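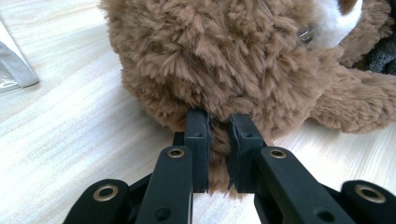 Large plush toy with long brown faux fur, on a wooden tabletop.

Wihongi Household Help - Community Answers
Print this page | E-mail this page

Care of long-pile plush toys: clumped fur

Question
Our family support center maintains a lending collection of large plush toys. The fur on one of them has gathered into tufts, mainly along the underside. The care label is no longer legible. Please advise whether the toy may be machine washed, and whether the tufts should be trimmed.
Submitted by Marnenberg Family Center, Jul 13, 2026

Answer 1
Machine washing is not recommended for a toy of this size without a legible label. Please proceed as follows:
Loosen each tuft with the fingers, beginning at the tips and working toward the backing. Hold the base of the tuft firmly so that the seam is not strained. Continue with a wide-toothed pet comb.
Wipe the surface with a cloth wrung out in cool water and a little mild detergent, then with plain water. Allow the toy to air dry fully - a tumble dryer can melt synthetic fibers at the tips, and that damage is permanent.
Trimming should be limited to knots that cannot be combed out.
Akihiko Takeda, Textile Care Desk

Answer 2
We put ours in a pillowcase on the gentle cycle and it was fine. Smaller bear though.

Answer 3
I concur with the first answer. Our library combs its long-haired toys every 2 months and retires any with open seams. A few shed fibers in the comb are normal.

Contact Wihongi Household Help | Copyright 2026 | Back to top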